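# Clamley's Old Print Works Is Opening for Rent

23 January 2023

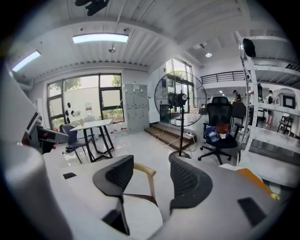 *White walls and a pale polished floor in the long workspace.*

Good news for anyone who has been gluing chairs together in their kitchen (me, for one): the old Barbier print works in Clamley is taking tenants again! The new owners, a small firm called Driter, put the notice up on the front door this morning, and I went over to read it before I'd finished my coffee.

They've split the ground floor into 24 benches, and you can rent one by the month for $378. That covers heat, lights and a locker, but parking is extra, which I grumbled about all the way home. There are also 2 closed rooms for louder work, and those have to be booked ahead.

I asked at the Grandness bakery next door and they're thrilled, mostly about the lunch crowd. The place has been shut since September, when the last printer moved out, and the street has been awfully quiet.

The sign-up sheet is at the Clamley library desk, and you'll need an ID and the first month's rent. I put my name down for a bench near the back door.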